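Notes before you start: this is the readme for the Algate street-name word list, kept by Grigoris Moschos. If you came looking for the Algate map tiles, those live in a different folder and I don't look after them, though I'm happy to point you the right way.

# Algate Street Names

## What this is

A plain list of street, alley and square names, with a guess at where each name came from. I started it because I kept walking past signs and wondering who on earth Lazaridis was (a baker, as far as I can tell, and a popular one). One thing led to another, my cousin lent me a box of old directories, and now there's a spreadsheet with opinions in it.

You're welcome to use it for school projects, walking tours, crossword puzzles, or just to settle an argument over dinner. That last one is how most people seem to find me!
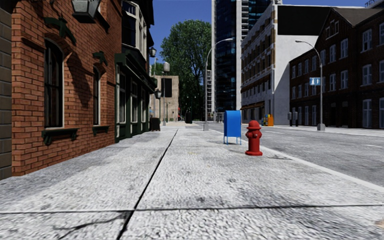
Names are spelled the way they stand in the newest directory I could get hold of. Older spellings go in their own column, and there are plenty of them, because the clerks of the time clearly wrote down whatever they heard through an open window. Skarkell Lane alone has been Scarkle, Skarkel and, for one sad edition, Sparkle.

## Columns

| Column | What goes in it |
|---|---|
| `name` | Current spelling, with Street, Lane, etc. written out |
| `older` | Earlier spellings, split by semicolons |
| `kind` | person, trade, landform, building, unknown |
| `story` | A sentence or two on where the name comes from |
| `sure` | A score from 1 to 9 |

The `sure` score deserves a word. A 9 means I've read it in print in 2 separate places that didn't copy each other. A 1 means a man at a bus stop told me, and I liked him. Please don't quote anything under 5 as fact, however nice the story is. 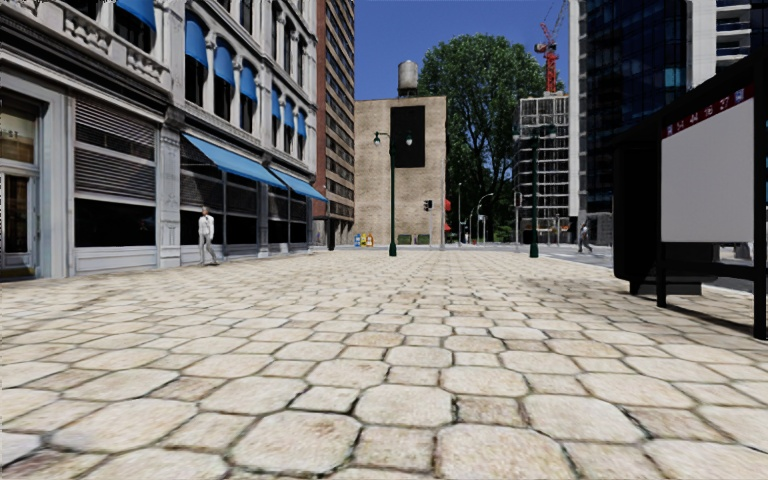 ## Things to watch for

- Blank `story` cells are blank on purpose. I'd love to fill them, so write to me if you know something.
- Accents were lost in 21 rows when I moved the file from my old computer. I'm putting them back by hand, mostly on Thursday evenings, with tea.
- Pronel Square and Pronel Street are two different Pronels, and the families apparently couldn't stand each other. Keep the rows apart, please.
- Footpaths without a posted name are left out, even the ones everybody has a name for.

## How to open it

The file is `names.csv`, saved as UTF-8 with a header row. Any spreadsheet program will do. If your apostrophes turn into little strings of nonsense, close the file without saving and import it again with the encoding set by hand.
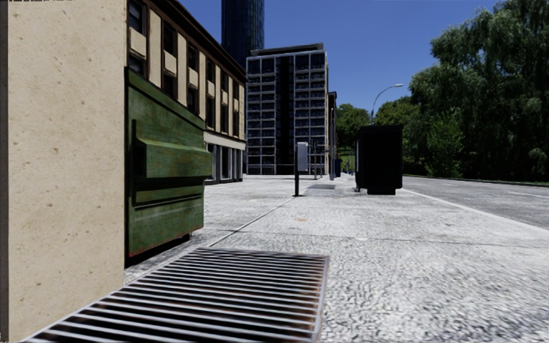

## Sending corrections

An email is fine, and so is an edit to the file if you're comfortable with that sort of thing. Tell me where you read or heard it, even if the answer is "my grandmother." Grandmothers are a perfectly good source and get a fair score. Try to keep each story under 100 words; I know, I know, look who's talking.

I go through new mail in batches and the next big one is in May, so don't worry if it's quiet for a while.

## License

Free to copy and change, as long as you keep the `sure` column attached to the stories.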